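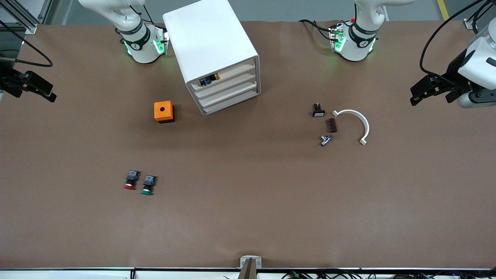 Okay, so, who in this room has ever put their own money into a friend's company? Keep your hands up if you got it back. (Wait for the laugh, look at Flynn.) My first check went to Zekine, and I wrote it the same evening I heard the pitch, which should tell you how much homework I did! These days I ask founders one dull question before anything else: what's spread out on your table right now, and what did it cost you? It might be a laptop and a stack of unpaid invoices. I want the price of it, in dollars, without anyone opening a spreadsheet.

Next bit, Villell. I met Flynn Trevaskis in March and he had 90 days of cash left. He told me that in the first 5 minutes, before I'd even sat down, and I liked him for it. We ended up talking for hours (mostly about his rent).

Then Tamihana, keep this short. 700 customers on the waiting list, 20 who paid. I looked at the 700 and got excited. Don't do that.

Pause, water.

Fees and paperwork: read the share agreement yourself, all of it, then pay a lawyer to read it too. Ask who gets paid first if the company is sold. If time's short, skip the Potent story and go straight to questions.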